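Fuseini Agbenyega
26. Apr. 2026

So, weil ich jetzt dreimal gefragt wurde, was ich eigentlich den ganzen Tag mache, seit bei uns in der Konfektionierung der Arm kommt: kleiner Thread. Achtung, wird länger 🙂

Kurz für alle, die neu hier sind: Ich arbeite bei Frimpong, wir packen Büro- und Schulsets für andere Firmen. Stifte, Becher, Lineale, alles rein in den Karton, Deckel zu, nächster. Pro Schicht schafft man an einem guten Platz 400 Sets. Ich mach das seit 6 Jahren und meine Handgelenke können euch davon erzählen.
14 Kommentare

Ab Mai übernimmt an Linie 2 ein Roboterarm das Einstecken und Umsetzen. Worus heißt das Projekt intern, fragt mich nicht, wer sich das ausgedacht hat. Erstmal nur 200 Sets pro Schicht, also die Hälfte, und daneben läuft alles von Hand weiter.

Was ich nicht erwartet hatte: dass ich vorher wochenlang vor dem Bildschirm sitze! Die Abläufe werden nämlich erst komplett in der Simulation durchgespielt, und die von Fesel (die bauen uns die Zelle) wollten jemanden dabeihaben, der die Griffe kennt. Tja, das bin dann wohl ich.
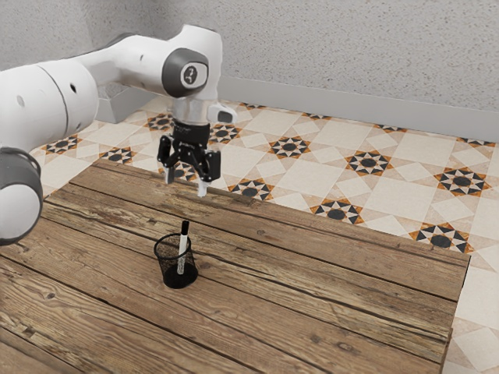

Mein neuer Kollege in der Simulation: Greifer offen, Stiftehalter mit einem Marker drunter. Und ja, der Fliesenboden mit den Sternen ist schöner als unsere ganze Halle.
38 Mal geteilt

An genau so einem Becher mit Stift haben wir letzte Woche einen halben Vormittag verbracht. Ich nehm so ein Ding und denk null darüber nach. Jetzt muss ich Sätze sagen wie "ich fasse den Stift unter der Kappe, sonst hab ich nur die Kappe in der Hand". Steht in keiner Arbeitsanweisung, weiß aber jeder, der mal zwei Tage am Band stand.

Und dann die Sache mit dem schiefen Stift. Wenn der im Becher lehnt, kipp ich den Becher mit der linken Hand kurz gegen und zieh mit der rechten. Der Arm hat aber keine linke Hand - also braucht er einen anderen Weg, oder eine Halterung, oder der Becher muss anders ankommen. Bei Fesel fanden sie das einen super Hinweis, ich fand es eher peinlich, dass ich so lange gebraucht hab, um es zu erklären.
9 Kommentare

Zur Frage, die alle stellen: Fallen Stellen weg? Uns wurde gesagt nein, die Leute von Linie 2 gehen in die Endkontrolle und zu den Sonderaufträgen. Schriftlich haben wir das bis Jahresende. Was danach ist, weiß ich auch nicht, und ein paar bei uns schlafen deswegen gerade schlecht. Das will ich hier nicht schönreden.

Mich ärgert außerdem, dass die Einweisung bisher nur in der Frühschicht stattfindet. Die Spätschicht kriegt die Infos dann am Kaffeeautomaten von uns, also halb und manchmal falsch. Hab ich angesprochen, angeblich kommt ein zweiter Termin.

Was ich gut finde: Bei Curcombe, unserem größten Kunden, kommen die Sets mit den Metallbechern, und die geb ich wirklich gern ab. Die Kanten, Leute. Ich hab im Winter mehr Pflaster verbraucht als in meinem restlichen Leben - jede Woche eine Packung!

Nächstes Mal erzähl ich, wie der Schichtplan für die Zelle aussehen soll, da gibt's nämlich gerade richtig Diskussionen. Wer selbst schon mit so einem Arm an der Linie arbeitet: Wie habt ihr das mit den Pausen geregelt? Schreibt gern drunter.
21 Kommentare · 6 Mal geteilt

Zuletzt aktualisiert: vor 2 Stunden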